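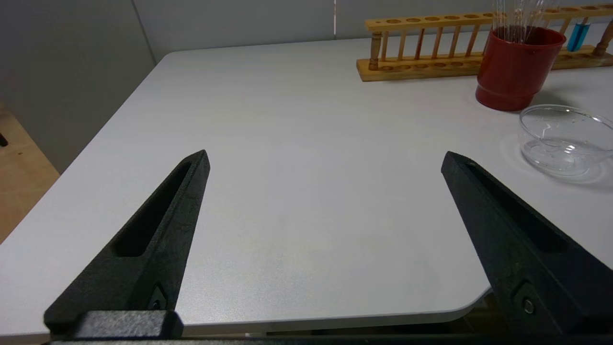 Section 14. When the Gripper Loses Its Grip Reading (Fault 3829)

Sooner or later most Hendness owners meet fault 3829, and it nearly always turns up in the middle of tube work, with the arm stopped and the panel beeping at you. Please don't be alarmed by it. The code means the controller asked the fingers to close on something and the position they reported back didn't agree with the width you entered for the part. The arm stops where it is and keeps whatever force it had at that moment, so a tube that was being held will normally stay held.

CAUTION: Do not press Release while a tube is off the table. Release opens both fingers fully and at once, and glass with liquid in it will drop. Wear eye protection and gloves until the tube is back in a rack.

Clearing the fault

1. Press Pause on the panel and wait for the amber light. If you are working with a colleague, tell them out loud that the arm is paused — it can look switched off when it isn't.

2. Move any loose glassware, such as beakers, bowls and cups of spare tubes, out from under the arm. Come in from the side, and keep your hands out from beneath the gripper.

3. Select Hand Guide and bring the arm slowly over the rack. Lower it until the bottom of the tube is resting in its hole, and only then choose Open Slowly.
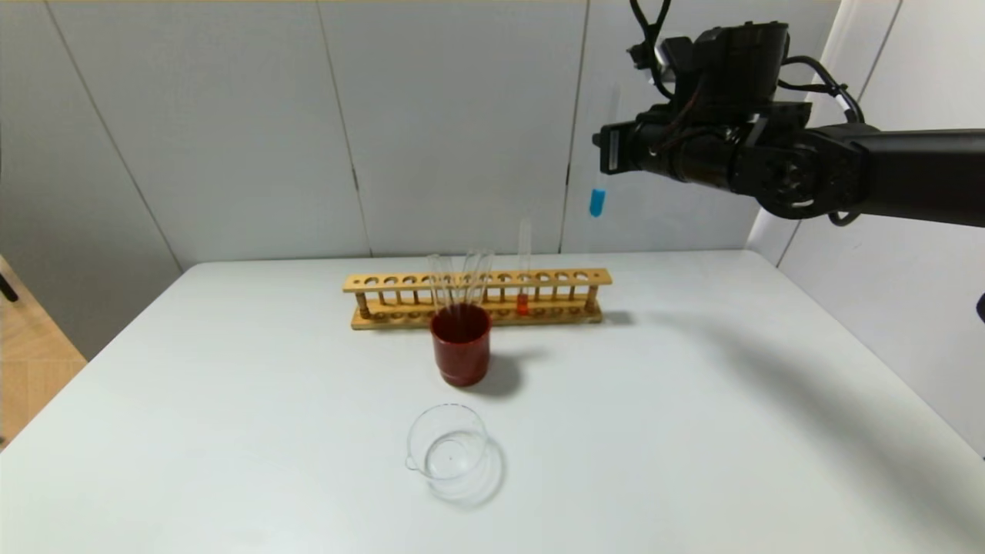
Teodoro Fajardo wrote to us after his first week with the arm to say that he had skipped step 2, because the beaker seemed to be well out of the way, and that he lost both the beaker and the tube when the elbow settled lower than he expected. He now clears the table every time, and asked us to put the step in bold type. We can't do that on the panel's help screen, but we were glad to move it up the list.

4. With the fingers empty and well clear of the table, run Finger Check from the Service menu. It takes 900 seconds, so you may as well go and get a coffee. Leave the guard sign up while you're gone.

5. If the check passes, open the part list and look at the tube width. A wrong width is the usual culprit, especially after a new batch of glass comes in.

6. If the check fails, look at the screw near the base of each finger. Turn off the power at the wall before you touch either one, tighten gently, and repeat step 4.

NOTE: Two failed checks in a row mean the arm should stay off until it has been serviced. Please resist the temptation to try a third — we know how it is when there's a rack waiting. Write down the code and the part width, and have them handy when you call.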